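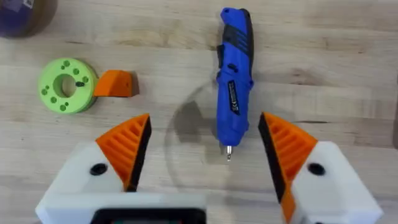
2/5
Blue cordless screwdriver is the one I'm keeping in the desk drawer. The big drill lives in the garage now. I need the small one far more often, mostly for cabinet hinges and battery covers.

3/5
The green spool goes on the shelf with the others. Fenna Van Wijk asked for it in August and never came by. Still yours if you want it, Fenna.

4/5
Clear round piece stays out until I find where it belongs. Giving it 30 days.

5/5
Next up is the Drelletti cabinet. It has 2 drawers and both of them stick.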